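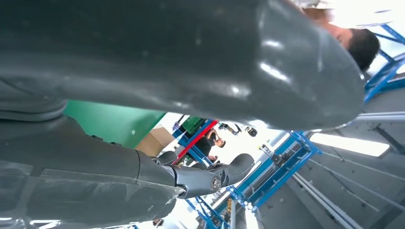
Ulldale council wants to close the repair counter at the Lastdale depot and put the money into a bigger hard rubbish collection. I think that is a mistake. The counter took in 852 items last year, mostly kettles, fans and mowers, and 341 of them went home again with their owners. People give up on things too early. A casing gets scuffed along its panel lines and we decide the whole machine is finished, when the motor inside may have years left. Collection is easier to run and easier to report on, I grant that.

The council paper puts the saving at $1,501 a month. A household pays $35 extra for a second pickup, and a new fan costs more than that. Keep the counter open until June and charge a small fee at the door. I would pay it.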